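**Ergebnisprotokoll Sammelbestellung Snacks, Bestand und Umpacken**

16. Mai 2021, Wohnküche Lukham
Anwesend: Trudy Tuhiwai (Leitung), Liis Kuusk (Protokoll)
Entschuldigt: Gruppe Fledell
Verteiler: Lukham, Naser, Tanabe, Fledell

## 1. Protokoll der letzten Besprechung

Ohne Änderungen angenommen. Offen bleibt aus der alten Liste nur die Beschaffung der Klarsichtbeutel mit Druckverschluss, siehe Punkt 6.

## 2. Eingang der Sendung

Die Packliste des Lieferanten nennt 87 Einzelpackungen. Davon entfallen 34 auf die Haushalte in Lukham, der Rest geht an Naser, Tanabe und Fledell. Der Abgleich mit der Bestellung ist für Lukham abgeschlossen. Für die anderen Orte folgt er nach dem Umpacken, weil dort noch zwei Nachmeldungen eingetragen werden müssen.

Kuusk weist darauf hin, dass die Packliste Mehrfachbeutel teils als eine Position und teils nach Inhalt führt. Bei den Keksen ist die Zählweise eindeutig, bei den Crackern mit Seetang nicht. Beim Lieferanten wird nachgefragt. Bis zur Antwort gilt die Zählung nach verschlossener Außenverpackung.

## 3. Sortierung

Tuhiwai schlägt vor, nach Bruchempfindlichkeit zu sortieren und die bisherige Trennung nach süß und salzig aufzugeben. Sie verweist auf die letzte Verteilung, bei der in Tanabe mehrere Packungen Cracker zerdrückt ankamen. Angenommen. Es gelten folgende Klassen:

- Klasse A: Kekse mit Cremefüllung und andere feste Ware in flacher Folie. Darf unten liegen.
- Klasse B: aufgeblähte Folienbeutel. Stehend oder flach, nicht belasten, nicht einstechen.
- Klasse C: Cracker, frittierte Nudelsnacks und frittiertes Gebäck. Oberste Lage.

Packungen, deren Klasse aus der Verpackung nicht hervorgeht, kommen in Klasse C. Eine Druckprobe mit dem Daumen ist zu unterlassen.

Sprachlich bleibt es bei der bisherigen Regelung: Produktnamen werden in der Liste im Original und mit deutscher Kurzbezeichnung geführt. Bei 油炸糕点 lautet die Kurzbezeichnung »frittiertes Gebäck«. Der Eintrag »Nudeln, trocken« aus der alten Liste ist zu streichen, er hat bei zwei Haushalten zu der Annahme geführt, es handle sich um Kochware.

## 4. Arbeitsfläche und Umpacken

Umgepackt wird am Tisch mit der karierten Decke. Der Versandkarton von SF EXPRESS bleibt als Quellbehälter auf dem Tisch, bis die Liste vollständig abgehakt ist. Seine Klappen sind eingerissen, für den Weiterversand wird er nicht verwendet.

Auf dem Tisch lagen unter anderem ein blauer Beutel mit Sandwichkeks-Abbildung, silberweiße Beutel mit violetter Siegelnaht, Cracker mit Seetangstreifen und ein Beutel frittierter Nudelsnack.

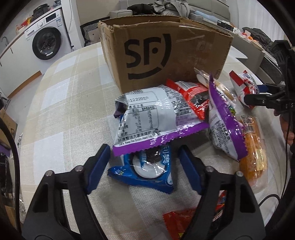
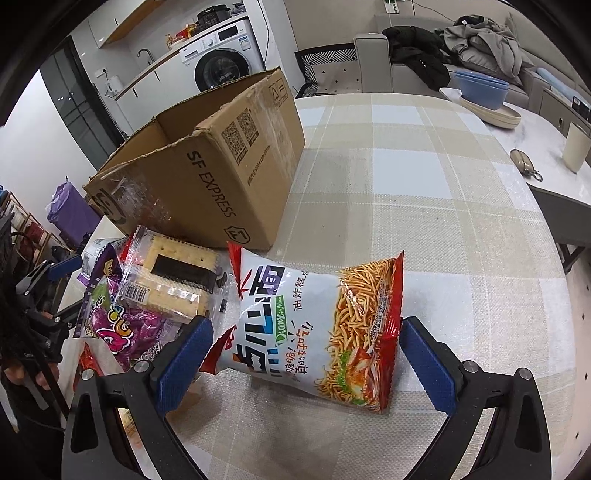
Nach welchem Datum wird ausgegeben, wenn auf einer Packung nur das Herstellungsdatum steht?

Maßgeblich ist dann das Herstellungsdatum zuzüglich der auf der Packung genannten Haltbarkeitsdauer; das errechnete Datum wird in die Liste eingetragen, und die Packung mit dem frühesten Datum geht zuerst hinaus.

Zur Reihenfolge der Arbeitsschritte wurde vereinbart:

1. Packung entnehmen, Vorderseite und Rückseite ansehen.
2. Siegelnähte prüfen. Undichte Packungen gesondert ablegen und mit dem Vermerk »U« führen.
3. Datum und Kurzbezeichnung eintragen.
4. Klasse zuordnen, in den Zielkarton legen.
5. Position auf der Packliste abhaken.

Schritt 5 erfolgt erst nach dem Einlegen. Tuhiwai hatte die umgekehrte Reihenfolge vorgeschlagen, zieht den Vorschlag aber zurück.

Lose Innenpackungen werden nicht einzeln verteilt, sofern Zutatenliste und Nährwerttabelle nur auf der Außenverpackung stehen. Ausnahme: Der empfangende Haushalt hat schriftlich zugestimmt und erhält die Angaben als Kopie.

## 5. Zielkartons und Gewichte

Das Gewicht je Zielkarton soll 1.000 g Inhalt nicht überschreiten. Der Anteil für Tanabe wurde vorab nach den Gewichtsangaben der Bestellung berechnet und ergibt rund 2.097 g. Er wird daher auf drei Kartons verteilt. Kuusk hält zwei Kartons mit leichter Überschreitung für vertretbar - Tuhiwai widerspricht mit Verweis auf die Belastung der unteren Lage. Es bleibt bei drei.

Für Naser liegt noch keine Gewichtsrechnung vor. Fledell holt selbst ab und benötigt keine Versandkartons, nur Tragebeutel.

Füllmaterial: zerknülltes Packpapier, oben und an den Stirnseiten. Luftpolster werden nicht beschafft. Zwischen Klasse A und Klasse B kommt eine Lage Wellpappe, zwischen B und C genügt Papier. Die Kartons werden mit Zielort und laufender Nummer beschriftet, jeweils auf einer Längsseite und auf dem Deckel. Alte Versandetiketten und QR-Codes auf wiederverwendeten Kartons sind vollständig zu überkleben.

## 6. Verbrauchsmaterial

Die Klarsichtbeutel sind weiterhin nicht bestellt. Kuusk übernimmt. Gewählt wird die größere der beiden besprochenen Ausführungen, die kleinere fasst die Nudelsnacks nicht. Klebeband ist ausreichend vorhanden, Etiketten reichen nach Schätzung von Tuhiwai für diese und die nächste Verteilung.

## 7. Abfall

Folienverpackungen und Kartonagen getrennt sammeln. Der Versandkarton wird nach Abschluss der Zählung flach gelegt und kommt zum Altpapier, Klebestreifen vorher abziehen. Packungen mit Vermerk »U« werden nach Dokumentation der Chargenangabe entsorgt und beim Lieferanten gemeldet.

## 8. Verschiedenes

Tanabe fragt an, ob bei der nächsten Bestellung weniger Kekse und mehr Seetangcracker möglich sind. Die Mengen werden über das übliche Formular abgefragt, eine Zusage erfolgt heute nicht.

Die Tischdecke soll künftig vor dem Umpacken abgenommen werden, kleine Packungen verrutschen darauf beim Schieben. Kein Beschluss, Wiedervorlage.

## Aufgaben

| Nr. | Aufgabe | Zuständig | Termin |
|---|---|---|---|
| 1 | Rückfrage Zählweise Cracker beim Lieferanten | Kuusk | sofort |
| 2 | Kurzbezeichnungen in der Liste korrigieren | Kuusk | vor dem Umpacken |
| 3 | Gewichtsrechnung Naser | Tuhiwai | vor dem Umpacken |
| 4 | Klarsichtbeutel bestellen | Kuusk | Ende Mai |
| 5 | Abholung mit Fledell abstimmen | Tuhiwai | Ende Mai |

Nächste Besprechung nach Abschluss der Verteilung, Einladung durch Tuhiwai.

Für das Protokoll: Liis Kuusk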